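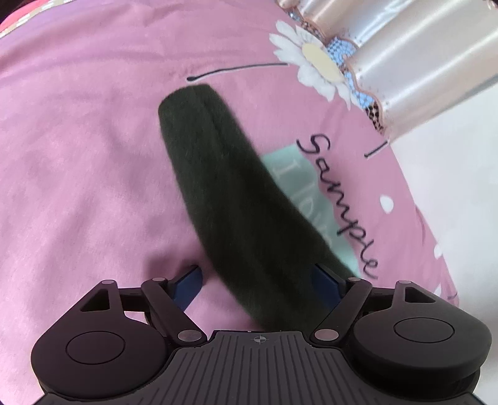
Re: [Turnville swap list] fuzzy sweaters, how are you all folding them?

From: Maximiliano Cifuentes
To: the list

Hi all,

OK so I said I'd report back once I'd had a proper go at the sweater pile, and I have, sort of. The pile for the June swap is at 40 now (it was 16 when I offered, thanks a lot, Shek Street people!) and a good part of it is the fuzzy kind that slides off itself the second you turn around.

I've been doing it all on top of my pink bedding-type spread with the daisies and dots, and let me tell you, dark green fuzz on pink is a great way to find out how much a sweater sheds. I'd still pick it over the black table, where you can't see the stuff until it's on your pants.

Tien-fu wrote last time:

> I fold mine in thirds the long way and then in half, sleeves
> tucked behind. It looks great in the drawer and terrible in a
> bin, because the sleeves work their way out and then you have
> a lump. Does anybody do the sleeves some other way? I have a
> Plastley bin, the low one, and I can get six in if I behave.
>
> Tien-fu Fang

So, the sleeves! I tried yours first and got exactly the lump. What I've ended up liking is laying the sweater face down, smoothing it with the flat of my hand (don't tug, the fuzzy ones stretch and then one side is longer forever), and bringing both sleeves in so they lie down the middle, one on top of the other. Then the sides come in toward them. You get a ridge down the center but it's a soft ridge, and when you stack two you can turn the second one around and they sort of settle into each other.

The other way is to roll the sleeve up on itself into a tube before you lay it down. My sister does this with everything she owns. It's fussy, and I go back and forth on it. On a thick knit it makes the bundle too tall for the Plastley bin. On a thin one it's pretty good.

Things I'd skip:

Clothespins. They leave a dent in the fuzz and it takes days to fluff back up.

Tissue paper between layers. I bought a pack for the Tollau coats last year and used it and it all ended up in one wad at the bottom.

Folding them warm out of the dryer. I know, I know, who puts these in the dryer. I did, once, a gray one. It would now fit a medium dog.

One more question while I have you. Do we want sizes written on a slip on top, or pinned to the neck label? Last time there were slips all over the floor by noon and I had three mediums that were very much not mediums. I can do either, I just don't want to do it twice.

This is how the green one came out with the sleeve down the middle. I was pretty happy with it, even if it took me a few tries to get there (mine always do).

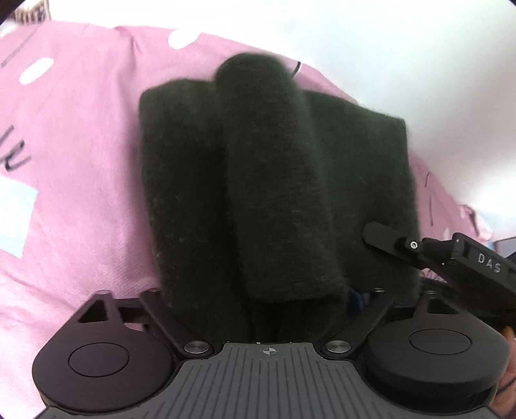 Tien-fu Fang wrote:

Okay, the sleeves down the middle works! I redid my whole bin last night and got seven in, with the lid closing. The one trouble I had was with a cardigan, where the buttons end up right under the ridge and poke. I buttoned it all the way up and folded it face up and that was better. For sizes I vote pinned to the neck label, small safety pins, I have a box of 94 left from the quilt thing and you can have them. Do the rest of you want the bins sorted by size or by color? I could bring mine by any evening after 7.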